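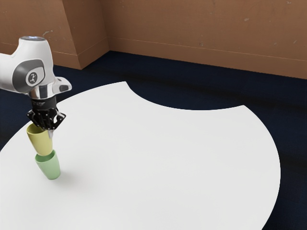 Réunion du 7/7/26, club Lernimo

Présents : Sowmya, Vignesh Pai, Narayanan et moi (Mohandas, au clavier, encore !).

1. Sortie au parc Brokgate. On sera 17, j'ai réservé les billets. Narayanan veut commencer par le grand huit, moi je vote pour les beignets.
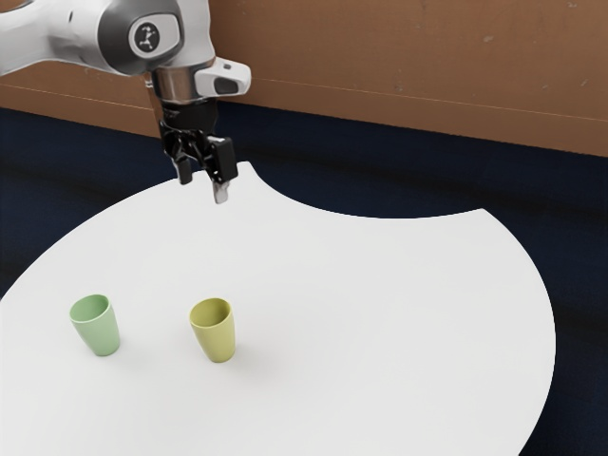 Bras blanc, pince noire

2. Repas. Le snack Lévesque a changé sa carte, Sowmya appelle pour le menu groupe. Les frites au curry, par pitié, qu'ils les gardent !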